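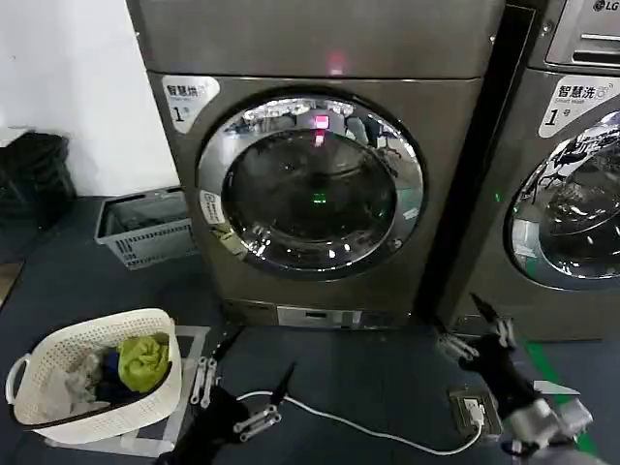

Oluwaseun Danladi: I wouldn't call him a usurper. The second Earl of Murness held the title by grant from his father, and the grant was confirmed when he came of age. You can argue the father had no right to give it away, but that is a separate question.

murkyheraldry
The father was in prison when he sealed it. A grant made in custody could be set aside, and his uncle tried to do exactly that.

Severin Fankhauser
Tried and lost. The uncle's petition was heard in June and thrown out. He then went off to Cáceres with the embassy and stayed there more than two years. If he thought he still had a case he would have stayed home.

murkyheraldry
Or he was sent away so he couldn't press it. Embassies were used for that all the time. Who paid for his trip?

Severin Fankhauser
The household account has it on folio 93. The money came from the earl's mother. I'll admit that helps your side a little.
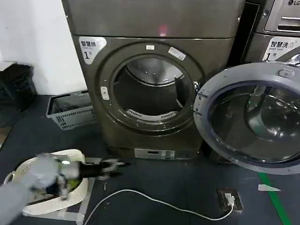

Dryer no. 1, door open

tallowmoor
Can I ask about the arms? The Hivelwood tomb shows three martlets with a label, and the seal on the grant has no label. I always took that to mean the tomb belongs to the elder brother, the one who died as a boy.

Oluwaseun Danladi
The effigy is a grown man in armor, so it can't be a portrait of a boy. The label could be a later repair. The shield was recut when the chapel was restored, and the old drawings don't agree with each other.

murkyheraldry
Effigies of children were sometimes made as adults. I don't think you can rule the brother out on that alone.

Oluwaseun Danladi
Fair enough. I'd still want something in writing that puts the brother's burial at Hivelwood – so far I have only seen it repeated in county histories.

tallowmoor
There is a transcript of the chapel inventory in the Mindbridge papers. I have the first part only. It lists two tombs but gives a name for just one of them, and the name is the mother's.

Severin Fankhauser
Posted 27 Jun 2026
Please put up what you have. I can check it against my notes on the account roll.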